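Plandon Cabin Trainer: Set-up Guide
Section 4. Preparing a Turbulence Session

Read this section before seating any trainees. The motion base must be parked and the cabin door closed.

1. Turn on the main power at the wall panel and wait for the green lamp.
2. Enter the session code. Light chop is code 100. Moderate turbulence is code 183.
3. Check that every seat belt latches and releases.
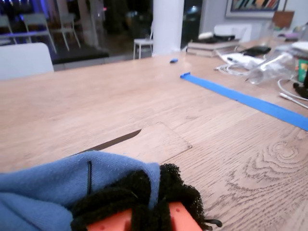

Loose items have to come out of the cabin before the base moves. Check the seat pockets, the galley counter and the floor under the last row. Soft things such as a crumpled blue cloth can go in an overhead bin, but a knife with a pointed tip must leave the cabin altogether, even if it is partly under something else.

Caution: Do not start the base with a galley cart unlatched.

4. Latch both galley carts and pull each handle once to test it.
5. Close the overhead bins. A bin that pops open under code 100 needs a new catch (Vurska part 568). 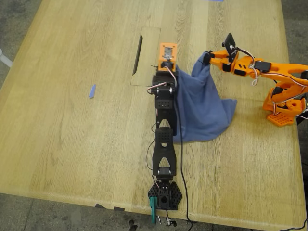 6. Seat the trainees from the front row back. The instructor takes the aft jump seat, within reach of the stop button.
7. Play the seat belt chime, then press Start.

Note: The base takes a few seconds to respond. Do not press Start a second time.

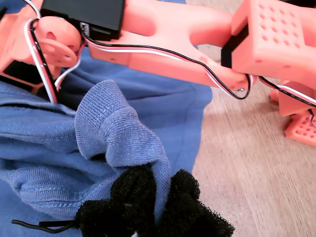
8. To end the session, press Park and stay seated until the green lamp comes back on.
9. Write the session code and any faults in the cabin log.

If the base stops partway through a session, leave the door closed and press Park. If it still does not settle, use the hand pump described in the Hsu hydraulic supplement. Report repeat faults to Kuo-hua Lam at the Plinomico service desk.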